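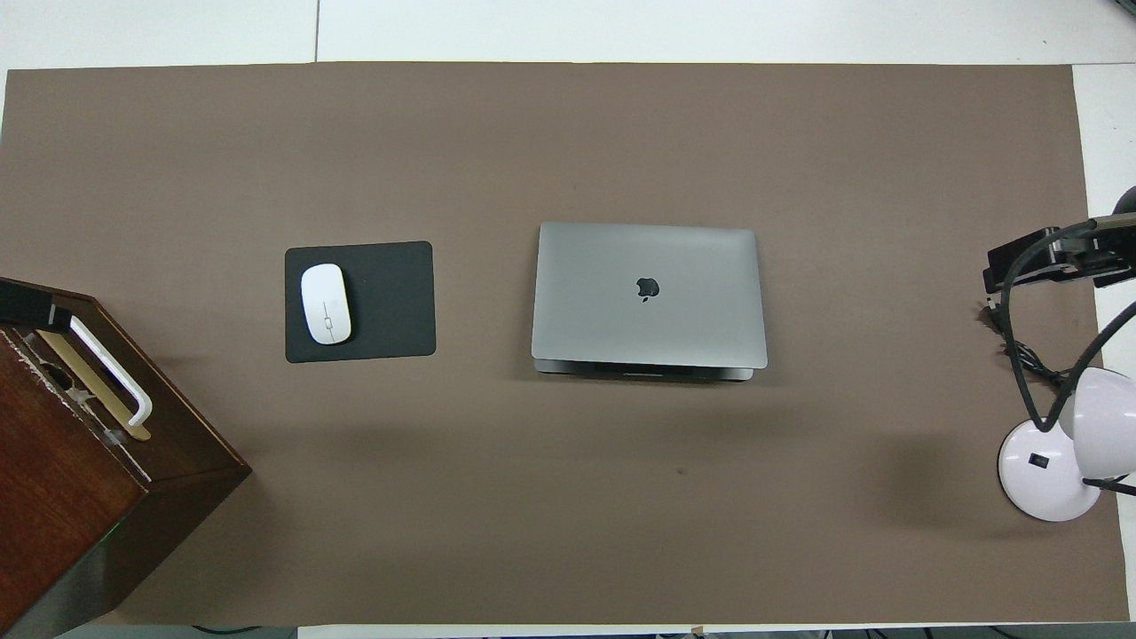 Figure 6.1 A white wireless mouse on a black mouse pad.

Chapter 6
Tempo, Meter and Feel in Heavy Music

Ask a listener how fast a metal song is and the answer will usually depend on the drums. Ask the guitarist and you may get a different number. Both can be right. A riff written at one speed can sound twice as fast or half as fast depending on where the snare drum falls, and much of the writing in heavy music depends on that fact.

Chapter 5 dealt with tuning and the low register. This chapter turns to time. You will need a metronome, either a physical one or the kind built into recording software, and the listening tracks for this unit.

6.1 Tempo and Pulse

Tempo is the rate of the beat, measured in beats per minute (bpm). Pulse is the beat a listener picks out and moves to. In a waltz or a march, tempo and pulse are nearly always the same thing. In death metal and related styles they often come apart.

Take a passage written in 4/4 at 160 bpm. If the snare lands on beats two and four, most listeners nod along at 160. Move the snare to beat three only, and they nod at 80, even if the guitars have not changed a note. Musicians call the second version half-time. If the snare instead falls on every offbeat eighth note, the passage is in double-time, and it seems to rush ahead although the click in the drummer's headphones has stayed where it was.

The blast beat takes this further. The snare and bass drum either alternate or strike together in a steady stream of short notes, and the usual backbeat disappears. Listeners then look for the pulse somewhere else: in the cymbals, in the vocal phrasing, or in the rate at which the chords change. A blast beat over slow chords can sound almost still.

6.2 A Short Case: "Abu Hammour"

The track used throughout this chapter is "Abu Hammour," the long closing piece from Trillska's second album, Clakier. It runs 326 seconds and has three main sections. The band recorded the drums first, to a click, and added everything else afterward.

The opening section is a plain 4/4 riff at 160 bpm with a normal backbeat. In the second section the guitars repeat the same riff, but the drums drop to half-time and the bass holds long notes under it. Students hearing it for the first time often write down a tempo change here. There isn't one. Set your metronome to 80 and play it against both sections, and it will line up with each of them.

The last section is in 7/8. The guitar groups the eighth notes 2+2+3, and the ride cymbal keeps up a quarter-note pattern that needs two bars to come back around to the downbeat. The vocals enter on the group of three. If you lose your place, listen for the vocals.

6.3 Playing With and Without a Click

Most heavy records are made to a click track. It makes editing easier, and it lets players record on different days. Some bands also program tempo changes into the click, raising it by a few bpm for a chorus and bringing it back down for the verse. These changes are small enough that few listeners name them, but the chorus feels more urgent.

Other bands record together without a click. The Deltgate sessions included with the listening tracks were made this way. The tempo rises during fills and settles again when the riff returns. Compare them with "Abu Hammour" before starting the exercises, and mark any bar where you hear the speed shift.

Terms to know before continuing: backbeat, blast beat, click track, double-time, half-time, pulse, subdivision.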